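Scorers wanted for the new season at Vondport Cricket Club

We are looking for two new scorers to join us from April, and we'd love to hear from you whether you've filled in a hundred scorebooks or never held one in your life! One place is with the women's first team, who play in the Clillell League this summer (their first year up, and we can't wait), and the other is with the under-13s.

You'll sit beside the visiting scorer, keep the book ball by ball and signal back to the umpires. We also score on a tablet for the live page, but you can leave that until you feel ready. Matches are 40 overs a side for the women and 20 for the juniors. The women start at 1 pm, home and away, with lifts from the Bosman Road car park.

You don't need to have played. Good eyesight helps, as does a warm coat in spring. We pay travel and match tea, and the club covers the seven-hour beginners' course, which runs over several evenings in the Potus Room.

Our ground has been in use for more than 90 years, and last summer the women's side made 824 runs at home, every one of them written down in pencil.

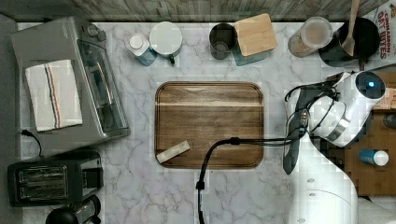

Yiran Feng: I came along knowing four, six and out, and by my third match I was doing the bowling figures without help. The under-13s will ask you for their scores every over, so keep the totals up to date!

To apply, leave your name and phone number at the clubhouse bar or ring us any evening after 7 pm. Tell us which team you'd prefer, and any dates you can't manage.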